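Salad Waste at the Grokdale School Cafeteria
Project report by Aurora Rocha and Dexter Benavides
December 9, 2020

We wanted to find out how much lettuce our cafeteria throws away and whether storing it another way would help. Our teacher, Ms. Szulc, let us use the kitchen records for October. In that month 379 portions of salad were served. We weighed the scraps after lunch on 8 school days.

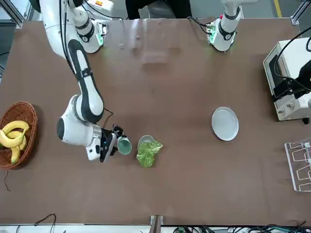

Lettuce beside a small white bowl.

Most of the waste came from two places. Some was left on trays, but more was thrown out in the kitchen before anyone was served. The cook, Seija Nurmi, told us she throws away outer leaves when the edges turn brown.

We use Cookies to improve your experience. Accept / Manage settings

For the storage test we bought heads of romaine from the same store and split them into 2 groups. One group went into the fridge in the store bag.
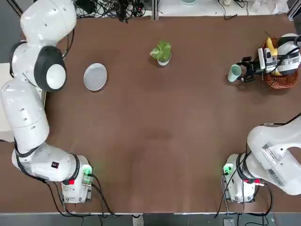

The other group was rinsed, dried in a towel and kept in a box with a lid. We checked both every morning and wrote down which leaves we would still eat. Bogumił Duda checked them too, so that we had a second opinion.

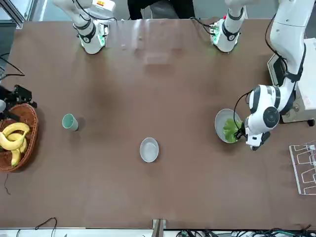

Results

The bagged lettuce went brown first, mostly at the cut end. The boxed lettuce lasted longer – but one box had water in the bottom and those leaves got slimy. Around 30 percent of the kitchen scraps looked fine to us. 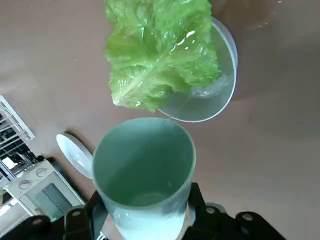 Drying was the hardest part of the test to keep the same. Flat leaves can be wiped quickly, but romaine has folds that hold water. A leaf with ruffled edges like this one can still have droplets on it, and the rib down the middle needs wiping on both sides. Next time we would use a salad spinner and weigh the leaves before and after – a towel leaves too much to chance.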